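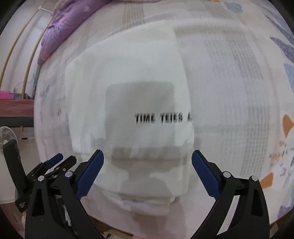

Folded white cloth with printed lettering, on a bed. Linen guidance thread, 1/3/18.

1/ The Trutgate Residence Office is issuing its linen guidance for the new term. It applies to all rooms in Furbridge House and Lo House. Residents are asked to read the full thread before the first collection.

2/ Each room is supplied with a fitted sheet, a top sheet, a pillowcase and a blanket. Residents may bring their own bedding. Personal items are not covered by the exchange service and should be kept out of the exchange bags.

3/ Linen exchange takes place in the ground floor laundry room of each building. Please bring used linen in the bag provided and collect a clean set at the same counter. Sets are exchanged one for one.

4/ The office handled 584 sets last term. Of these, 51 came back with personal clothing folded inside, mostly T-shirts and towels. Shaking out each sheet before bagging it would prevent nearly all of these cases.

5/ Printed fabric needs separate attention. White cloth with large black lettering, as in the photo at the top of this thread, should be washed at home settings: cold water, turned inside out where the item allows, and with no bleach.

6/ Printed items should not be ironed directly over the lettering. Lay a plain cotton cloth between the iron and the print, or iron from the reverse side. Irons may be borrowed from the front desk against a room key.

7/ On folding. The bed is the best surface available in most rooms. Make the bed first, smooth the sheet, and use it as a table. Desks in the Furbridge single rooms are too narrow for anything wider than a pillowcase.

8/ Lay the item flat and smooth it from the center outward. Bring the sides in to form a panel, then fold upward from the hem. A soft crease is sufficient. Pressing hard along a fold that crosses printed lettering can crack the print over time.

9/ Thin white fabric shows whatever is underneath it. If a printed layer is folded below a plain one, the print may be visible as gray shading. It is easily mistaken for a stain, and the laundry room receives several such items each term. Please unfold and check before requesting stain treatment.

10/ Stain treatment requests are made on the green form at the counter. Write the room number, the type of fabric and, if known, the cause of the stain. Forms without a room number cannot be processed.

11/ Storage. Folded linen belongs on the upper shelf of the wardrobe - the lower shelf in Lo House sits directly above the heating pipe and is suitable for shoes only. Cotton kept there over the winter has yellowed along the folds.

12/ Please do not store linen under the bed. Housekeeping vacuums beneath all beds during the term and will not move personal property in order to do so.

13/ Replacement sheets are now supplied by Fasberg. They are slightly larger than the previous stock and carry a blue thread at one corner. Both kinds remain in circulation until July and either may be returned at the counter.

14/ Residents who received a sheet that does not fit the mattress may exchange it at any time during desk hours. There is no charge. Please do not trim or pin sheets to size.

15/ Lost property from the laundry rooms is held for 2 weeks. Items are folded and kept in the cupboard behind the front desk. A description of the item, including any wording printed on it, will be requested before it is released.

16/ Several residents have asked about labels. A name written in laundry marker on the inside hem is enough. Iron-on labels are also acceptable - please avoid safety pins, which have damaged one of the dryers in Furbridge House.

17/ Questions about linen may be left at either front desk or sent as a reply to this thread. Replies are read on working days. Maintenance matters, including dryers and irons, should go through the repair book as before.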